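Kitchen Chores Program – July progress report to the Trevaskis Fund
Prepared by Wiremu McAlister, Trernen

First of all, thank you again for your patience over the spring, when we had rather less to tell you than we would have liked. I'm happy to say the past quarter has been much busier, and most of it has gone into the question you put to us at the start: can a machine tidy a kitchen counter well enough that a person would want it to?

Our answer so far is "some of it." We ran 523 tidying trials in simulation, all on the Jekik software, and 241 of them finished with every item where it belonged. Chunky things are mostly fine now. Thin things are still the trouble, and we've spent a good many evenings on them. 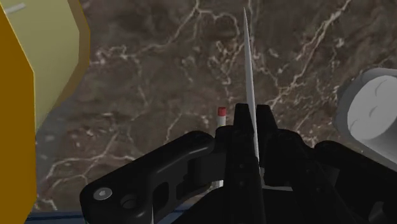
Of the failures, 200 came down to the grip – either the fingers closed a little off center or the item turned on the way over. The remaining misses were a mixed bag, and I've listed them in the appendix for anyone who enjoys that kind of reading (I do!).

Next quarter we'd like to move 11 of the chores onto the real arm in the Gikell test kitchen, starting with the easy ones. We are within budget, and you would be very welcome to come by and watch.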